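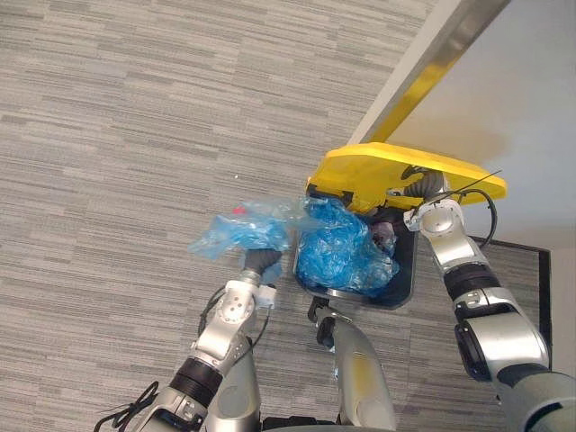
Bin task: right arm on the yellow lid, left gripper with a light blue bag.

Search this site
Go

18 Dec 2023
By Seren Jenkins

Review: Driron, a two-arm learning kit

I've had Driron on our office machine since May, and I'm still finding excuses to run it. It's a training package from Jarkham that learns two-arm jobs from recorded demonstrations. You steer both arms through a chore, save the run, and do it again until you have enough to train on.

The clever part is how it treats the arms. Older methods I've used predict one long string of joint moves for everything at once. Driron learns a "holding" role and a "working" role, and lets either arm take either one -- so when the lid needs to stay up, one arm settles into that and the other gets on with the bag. It sounds like a small change, but wow, does it show!

We recorded 80 demonstrations of the bin task and ran 135 trials. Our old setup managed 59 good ones over the same number, and Driron beat that comfortably on its first training run. Catrin Lloyd repeated the whole thing with a fresh set of recordings and got much the same result.

Thin plastic is still the hard bit. A crumpled bag never has the same shape twice, and a gripper can close on one fold when you wanted three. Training takes 6 hours on our hardware, and the manual skips over calibration (budget an afternoon, and read the notes on wrist cables first).

I'd still pick it over anything else I've tried for lids, bags and drawers. Next up for us is folding towels.

Contact | Copyright 2023 Evau Reviews | Back to top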